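Section 3: Your first wash with the Drallulus

Before anything else, do give the machine a moment to settle if it has only just been moved into place. We know it's tempting to throw everything in straight away (we've all done it!), but a little patience with the feet and the hoses will save you a good deal of mopping later on.

1. Open the tap behind the machine fully and check both ends of the hose for drips.
2. Run the Rinse programme once with the drum empty and no detergent.
3. Sort your washing by colour, and keep anything new and brightly coloured well away from your whites.
4. Close zips, empty pockets and turn knitted things inside out.
5. Load the drum loosely, leaving a hand's width at the top, and press Start.

Note: the drawer has 2 compartments. Powder goes in the left one, softener in the right, and neither should be filled past the line.
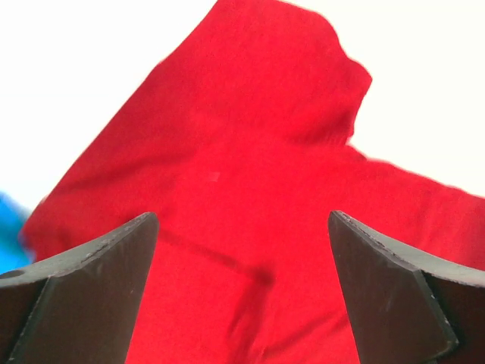
Hamidreza Karimi writes that a new jumper of his was still giving up colour after 3 washes, and he'd like us to tell people to keep such things apart for longer than one go. Quite right too, and we'd suggest the Cool Colours programme until the rinse water runs clear.

6. When the light goes out, wait for the click before you pull the door. It can take over a minute, so please don't tug.

Caution: never open the filter flap while the water is hot. Let it cool completely and put an old towel down first.

Leave the door ajar between washes. Cleaning the filter is covered in Section 6.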